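Fimdale sets equipment budget for household robot program

August 1, 2020 – The Fimdale Center for Assisted Living Technology has approved the equipment plan for the second phase of its household robot program, the center said in a statement. The plan covers the purchase of one additional two-armed robot, a stock of replacement parts and the furnishing of a second practice room.

The largest item is the robot itself, which will be supplied by Unidus under a contract signed in July. Delivery is expected before the end of the year. The center compared offers from two suppliers and selected Unidus on the basis of service terms and the price of spare grippers. The competing offer, from Zetivon, carried a lower purchase price but a higher yearly charge for maintenance.

Laundry remains the main task in the program. It was chosen during the first phase after a survey of households in the Daly district, in which 966 residents were asked which chores they found hardest to manage without help. Handling clothes and carrying baskets ranked ahead of cooking and floor cleaning. The practice room has been fitted out accordingly, with ordinary household furniture and clothing used in place of test objects.

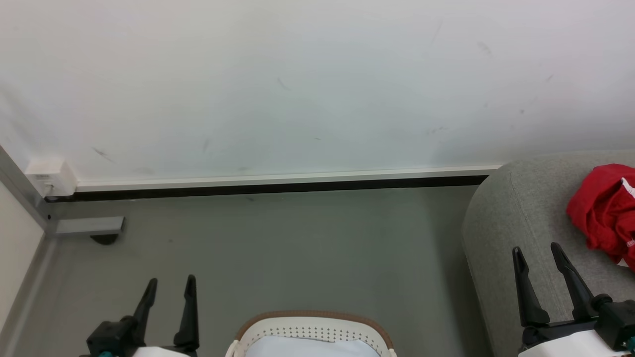 The two grippers on either side of a laundry basket in the practice room at Fimdale.

According to the statement, the first phase showed that running costs had been set too low. The original budget allowed for one set of gripper fingers per arm each year. In practice, sets were replaced more often, and work stopped on several occasions while parts were on order. The new plan provides for 6 complete sets to be kept on site, together with spare cables and fittings. A separate line has been added for wrist cameras, which were previously paid for out of the general repair fund.

The center has also revised the way it counts working time. Under the earlier plan, the robot was budgeted by the calendar year regardless of use. Beginning with the second phase, service visits will be scheduled after every 2000 hours of operation, and the supplier will be paid per visit. The center expects the change to make costs easier to predict when the two robots are used at different rates.

Furniture and textiles account for a small share of the total. Purchases under this heading include seating, baskets, shelving and used clothing in a range of sizes and fabrics. The center noted that such items are inexpensive but wear out, and that they had not been listed at all in the first budget.

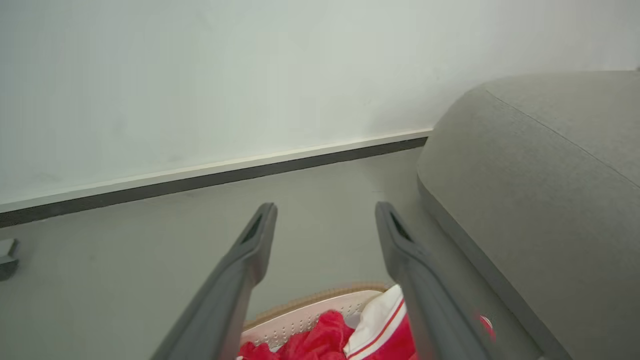 View past the gripper fingers to red and white clothing in the basket.

The second practice room will be set up in the same building and will have a floor area similar to the first. Building work is limited to electrical outlets, lighting and a new door wide enough for the robot to be brought in without being taken apart. Bids for this work will be invited from local firms once the drawings have been approved.

By the end of the first phase, the program had recorded 2819 practice runs. The center did not set a target for the second phase, stating that the number would depend on the delivery date and on staffing – two operator positions are still open.

Departments that wish to reserve time on the existing robot may continue to do so through the equipment office. Requests for the new robot will be accepted after it has been installed and inspected.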